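Perby Surfaces Extends Stain and Seal Warranty on Natural Stone Countertops

Mar 29, 2024

KETBERG - Perby Surfaces, a fabricator and installer of natural stone countertops, today announced a revised warranty for residential marble, limestone and quartzite work. The new terms apply to all countertops sealed at the company's Ketberg shop and installed on or after the first working day of April. They replace the existing one-year sealing guarantee with a term of 10 years, subject to a maintenance schedule set out in the warranty booklet.

The revised warranty covers staining from cooking oil, coffee, tea, red wine and common water-based food coloring, provided the spill is wiped up within the period stated for each substance. It also covers loss of seal at seams, sink cutouts and faucet holes. Etching caused by acids such as lemon juice, vinegar and some bathroom cleaners remains excluded. Etching is a chemical change in the surface of calcite-based stone and is not prevented by a penetrating sealer.

"Customers often use the words stain and etch for the same mark, and the old booklet did not help them much," said Dariusz Nowicki, technical manager at Perby Surfaces. "A stain sits in the pores. An etch is a change in the stone itself. We rewrote the exclusions so that a homeowner can tell which one they are looking at before they call."

Change in Sealing Process

The longer term follows a change in the way slabs are treated before delivery. Until last year, Perby applied sealer on site after installation, which meant that the underside of the slab and the inside faces of cutouts were sealed by brush in limited space, or in some cases left unsealed. Under the current process, each piece is cut, edged and polished, then dried in a controlled room for 72 hours before the first coat is applied to all faces. A second coat is applied to the top face and exposed edges before the piece is crated.

Drying time was the main variable in the company's shop trials. Stone that has been cut with water-fed blades holds moisture below the surface, and sealer applied too early does not reach full depth. Over 500 offcuts were tested during the trial period, using samples from slabs already ordered for customer projects. Darker limestones showed the widest spread in results and will carry a separate note in the booklet.

White marble with gray veining remains the most requested stone for kitchen work at Perby, frequently paired with a tiled backsplash. The company recommends a color-matched silicone joint where the countertop meets the tile. Cement grout in this position tends to crack as the cabinets settle, and the gap lets water reach the back edge of the slab.

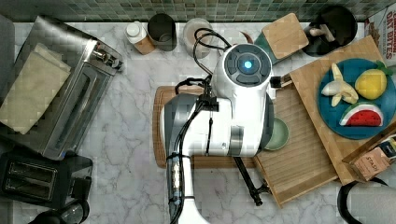

Marble countertop with soft gray veining and a small-format mosaic tile backsplash in greens, teals and grays.

Maintenance Schedule

To keep the warranty in force, owners must have the top face resealed at the intervals given for their stone type. Resealing may be carried out by Perby, by a listed contractor, or by the owner using a water-based penetrating sealer named in the booklet. Owners who do the work themselves should keep the purchase receipt and record the date on the card supplied at handover.

Daily cleaning should be limited to warm water and a pH-neutral soap. Scouring powder, bleach and descaling products are not permitted on any covered surface. Hot pans should be placed on a trivet, and food should be cut on a board. Scratches from knives are treated as wear and are not covered.

A simple water test is described on the back page of the booklet. A few drops of clean water are left on the surface and then wiped away. If the stone beneath has darkened, resealing is due.

Existing Customers

Countertops installed before April are not covered automatically. Owners of earlier installations may apply for an inspection, which includes a moisture reading, a check of seams and cutouts, and a written report. Where the stone is found to be sound, the top face can be resealed in place and the countertop entered under a shorter term. Countertops that have been coated with a topical finish or wax must be stripped before inspection.

Trade Partners

The warranty is available through Perby's 13 trade partners, including kitchen retailers Bonus and Flores. Both firms will hold printed copies of the new booklet and a set of sealed and unsealed stone samples for customers to handle. Partner installers are required to complete a half-day session on seam preparation and joint filling before they can register an installation.

Registration is made by the installer at handover and can be transferred once to a new owner if the home is sold. The transfer form must be returned before the next resealing date.

About Perby Surfaces

Perby Surfaces cuts, finishes and installs natural stone for kitchens, bathrooms and utility rooms. Its shop and slab yard are located in Ketberg. Slab viewings are by appointment.

Media contact: Dariusz Nowicki, Technical Manager, Perby Surfaces, Ketberg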